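## 7. Recommended practice for object layout in simulated tabletop tasks

Labs that share simulated tasks often share the asset files and leave the layout rules out. In our review of 1123 task files, that was the most common reason two groups could not compare scores. We suggest that every task state which objects may tip, how far apart they must start, and which views are stored with each episode.

The Naqvi rules require a wrist view with the fingertips in it, so that a reader can judge the gap between the fingers against the target. Objects may leave the view on any side. The target may not. 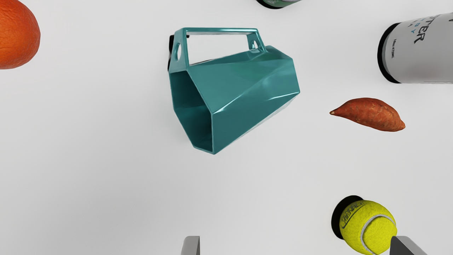 **Figure 9.** Wrist view in the Akotmont tabletop task. The teal mug lies on its side between the two fingertips and the top of the view.

Printed labels should stay on cans and canisters, even where only part of the text can be read from the wrist. A fixed outside view is stored as well. It should show the arm, the open gripper and enough of the table to place each object relative to its neighbors. 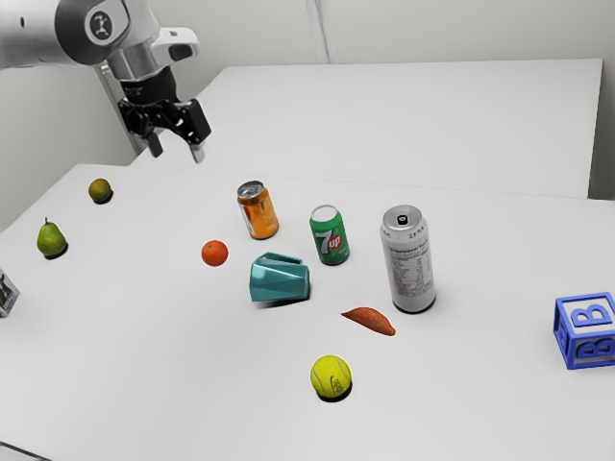
*Akotmont layout, outside view. Render: Gorkov Simulation Group*

Spacing is checked before the first motion command. We reject a layout if any two objects touch at load time, and we log the seed either way. Over 3000 seeds, the Nundetti checker gave the same verdict on repeat runs. Tipped objects are allowed if the task file says so, and the resting pose must be saved with the seed.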